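Tramurthorpe Handling Lab
Gripper Comparison, Progress Report to the Skumham Fund
Second reporting period

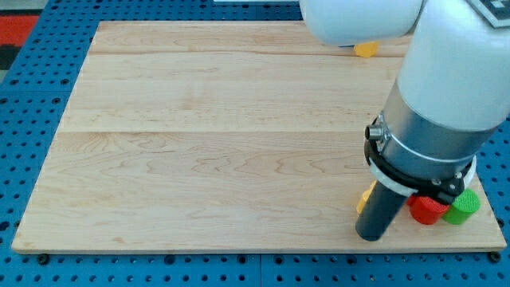
Nour Shboul has read the draft of this report and wants it on record that the Grirel gripper was never given a fair start, that its first two weeks were run with the wrong pressure setting, and that any table which lumps those weeks in with the rest is "bookkeeping, and bad bookkeeping." I have taken those weeks out. The table is shorter and Nour is happier, and I'd like the Fund to know that both of these cost us a Saturday.

What we said we would do

The proposal promised a side-by-side trial of two grippers on one arm, picking up small parts of mixed shape and color from a flat board and putting them down somewhere useful. We promised 400 scored picks per gripper by the end of this period, a comparison of two controllers, and a recommendation. You are getting the picks, half of the controller comparison, and something that resembles a recommendation if you stand far enough back.

What we did

Total attempts logged since the start of the grant come to 1,435. That includes warm-up runs, the withdrawn weeks, and one long afternoon in which the arm went with great confidence to a spot where no part had ever been. Of those attempts, 631 were carried out under the agreed protocol and can be compared with anything. The remainder taught us a good deal, mostly about the protocol.

The Grirel has now passed its 400. The Twal has not. It has 231, for reasons given under Delays, and I would ask the reader not to skip ahead.

Grippers

The Grirel does best with rounded parts lying in the open. It is patient with a bad approach angle and rarely drops anything once it has hold of it. Its weakness is crowding. When two cylinders stand close together it tends to nudge the neighbor on the way down, and the neighbor then isn't where the software believes it to be. The software doesn't take this well.

The Twal is quicker and fussier. It gets into tight spots that the Grirel can't, and it handles ridged surfaces nicely, but it wants the part to be exactly where it was told. Abla Moussa spent most of November on the calibration and got the miss rate down to something we can live with. Her notes run to 53 pages. I have read them all, and I recommend the middle third.

Neither gripper cares about color, naturally, but the camera does. Yellow parts on pale wood were missed more often than red or green ones under the same lights. We tried a darker board for a few days and the yellow problem went away, replaced by reflections. We are back on the pale board with the lights turned down, and I have stopped promising anything about yellow.

Controllers

We ran the old controller with both grippers and the new one with the Grirel only. The new one is smoother on the approach and stops closer to the board without touching it. It also has a habit of pausing above a part before committing, which adds time to every cycle and makes visitors think it is reflecting. We think it is waiting on the camera. A fix is written and has not been tested.

Delays

The Twal mounting ring was delivered in the wrong size. The replacement was the same wrong size, with a nicer label. We machined an adapter in the end, which took three days of work and five weeks of waiting for permission to do three days of work. Swapping grippers now takes one person and a single knob, and I wish it had been that way in spring.

There was also the matter of the network. I have been asked to keep that section brief, so that was it.

Budget

We are under on equipment and over on staff time, and the two nearly cancel. I would like to move the unspent equipment money to cover Abla's extra hours through the next period. The form is attached, and so is the form requesting the form.

Next period

Bring the Twal up to 400 so the comparison stands on level ground. Run it on the new controller. Repeat a batch of crowded layouts with both grippers, with Nour choosing the layouts for the Twal and Abla choosing them for the Grirel, as neither of them trusts the other to be cruel enough.

As things stand I would lean toward the Grirel for general work and the Twal for packed layouts – but the Twal's numbers are thin and I expect to be corrected. If the Fund has to decide before our next report, please call first. Mornings are best. After four o'clock the arm is running and I can't hear the phone.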